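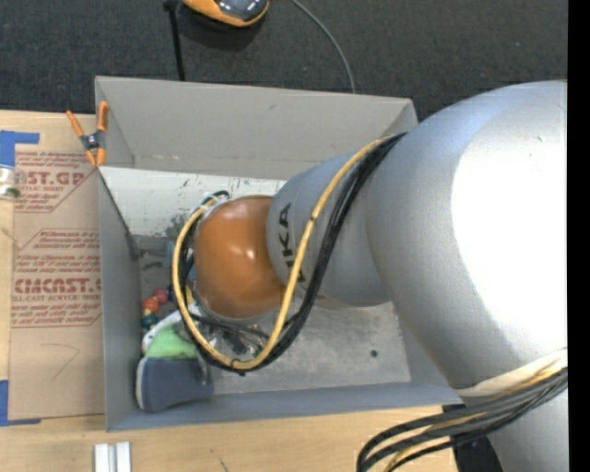

The Long Way Round to Plerongate

My grandmother kept her walking boots by the back door in all weathers, and I have inherited the habit, if not the boots (hers were a size too small and had been resoled so often that there can't have been much of the first pair left). So when a friend posted me a creased map of the old drovers' path to Plerongate last August, with a note that said only "you'd like this", it took me the length of one pot of tea to decide. I had a week owing. I had a rucksack in the loft with a mouse hole in one pocket. Off I went.

The path starts, as far as anybody agrees where it starts, behind the bus shelter at Pradine. It is a small place with one long street, a bakery, a chapel with a tin roof and a great many geraniums. The woman in the bakery asked which way I was walking and, when I told her, put an extra bun in the bag and wouldn't be argued with. I ate it before I had reached the first stile, sitting on a wall in the sun, feeling like a child who has got out of school.

Drovers used this way for the better part of three centuries, bringing cattle down from the summer grass to the autumn fair. It is hard to picture now, but in a good year as many as up to 2,000 beasts came over in a single month, along with dogs, boys, geese and a fair number of hangers-on hoping to sell something. You can still tell where they went. The track is far wider than any walker needs, wide as a village street in places, with a bank on each side, and the grass that grows along it is a brighter green than the grass beyond. Two hundred and more years of manure will do that.

The first day is gentle. You follow a stream for most of the morning, crossing it so many times that you stop bothering to work out which side you're meant to be on, and then there's a steady pull up through beech woods to the open hill. I met a man mending a gate, two girls on ponies, and a very old spaniel who walked with me for half a mile and then turned round and went home. By the middle of the afternoon I had a blister coming on my left heel and had sat down four times to admire the view, which was a good view, though possibly not four times good.

I stayed that night at Burico, an inn that stands by itself at the point where the path divides. There has been an inn there as long as there have been drovers, and the present owners have had the sense to leave most of it alone. The floors slope. The supper was mutton and barley, with a dish of pickled plums that I have been trying to copy in my own kitchen ever since (I think the secret is bay, and more sugar than you'd like to admit to). In the passage hangs a framed page from the toll book, brown as tea, and in a very neat hand it records a drove of 279 head passing one wet night, with the price of the grazing and a note that the boy had been given dry stockings. I stood in front of it for ages. I do hope he got to keep them.

On the second day you climb properly. The highest point of the route is a bare shoulder of hill at 2,244 feet, and I won't pretend I went up it with any grace. The path goes in long bends, made for animals that had to arrive fat, and my advice is to keep to them even when you can see a straight line to the top trodden out by younger knees. I tried the straight line for ten minutes and spent the next ten lying on my back looking at a lark.

At the top there is a cairn and a wind that gets in at your cuffs. There is also, a little way down on the sheltered side, a spring with a stone trough, and I'd rate that water above any wine I've been given at a wedding. I filled both bottles, put on my other jumper and ate the last of the cheese. I could see weather coming across from the west in grey curtains, the kind you can watch for an hour before it reaches you, and it reached me just as I'd got my waterproof on inside out.

Going down took longer than going up. I slid a good deal of it. But the rain cleared by four o'clock and the whole valley began to steam, and the smell that came up from the bracken was so strong and so sweet that I forgave my heel, my knees and the person who had sold me the waterproof.

Plerongate itself comes on you all at once. You go round a barn and there it is, with its market square and its odd little arcade, where the buyers used to stand out of the rain and pretend not to be interested. The cattle fair stopped before the war, but there is still a market, smaller and mostly cheese and socks. I bought both. I also spent a happy hour in Zelenák, a café on the corner of the square with steamed-up windows and a cake made with poppy seeds and sour cherries, and I had a second slice, having walked for it.

People have asked me since whether it's a hard walk, and I never quite know what to tell them. It's slow. If you are used to covering the ground you may find it maddening, all those bends and gates and places where the path wanders off to look at a pond. I went at about the pace of a cow and it suited me very well. I noticed hedges. I had a long talk with a farmer about rooks. On the last morning, before the bus, I walked back up as far as the barn and stood there for a bit with my hands in my pockets, looking at the track going up into the cloud.

If you go

The path is marked with yellow posts from Pradine, though two or three have fallen over on the high section and a map is a good idea. Allow two full days, or three if you like your lunch. Burico has only a handful of rooms, so write ahead. Buses back to Pradine leave from the square at Plerongate in the morning and again at teatime; the number you want is the 318, and it goes by way of every farm in the valley. Take a book.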